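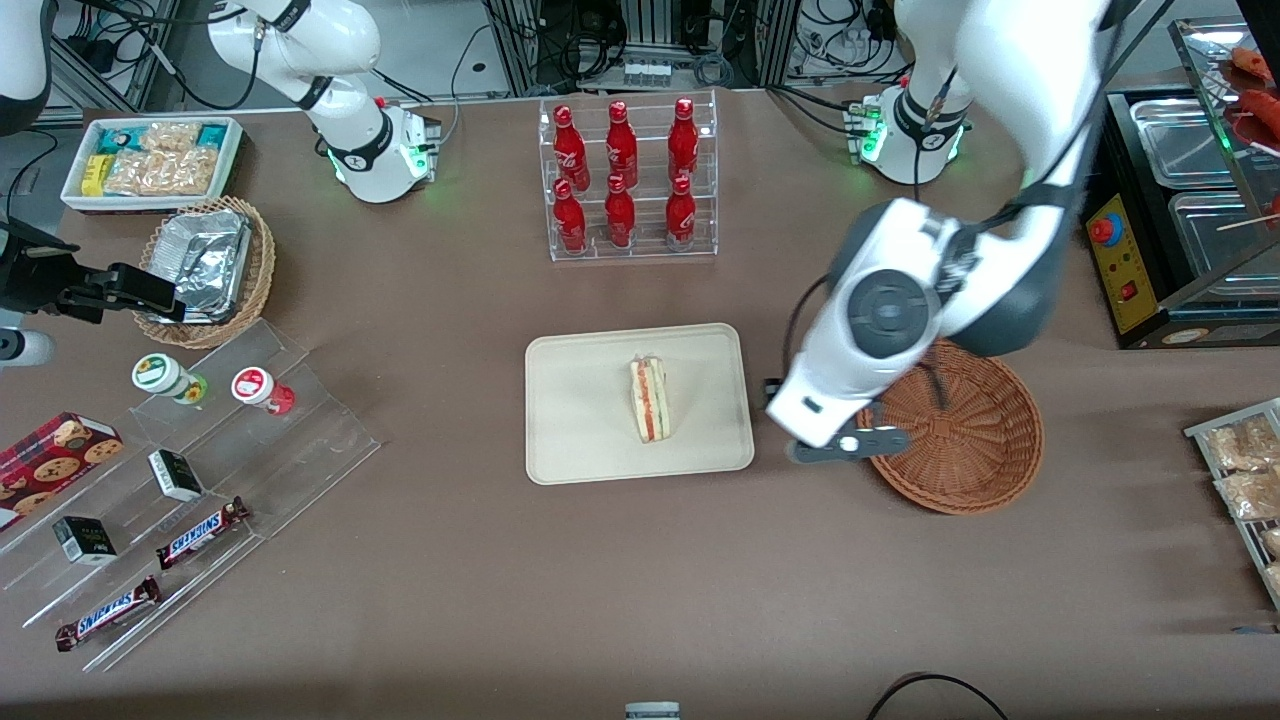

Snacks, drinks and containers on the tabletop.

Speaker notes - Lina Akl, Parville, October 14, 2023
Topic: sales tax on food sold at small counters

Slide 2. Start with the filing problem. Storkska runs 19 counters. Each one kept its own list of taxable items, and 18 of the lists disagreed on at least one line. Define "prepared food" before going on. Pause for questions on the definition.

Slide 3. Candy. Many tax codes separate candy from groceries by ingredient, and flour is the usual test. 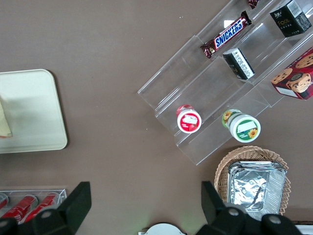
A bar with flour in it can fall on the grocery side, while a plain chocolate bar does not. Read the Habte wording aloud - slowly, it has two exceptions.

Slide 4. Sandwiches. Sold cold and wrapped, the treatment depends on where the item was made and whether seating is provided.
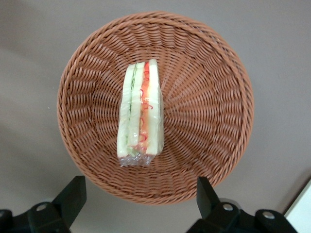

Wrapped sandwich, round woven basket.

Slide 5. Audit sample: 1,605 receipts, nearly 20 of them with mixed rates. Show the Brirel worksheet, column D only. Skip the refund slide if time is short. Handouts are at the back.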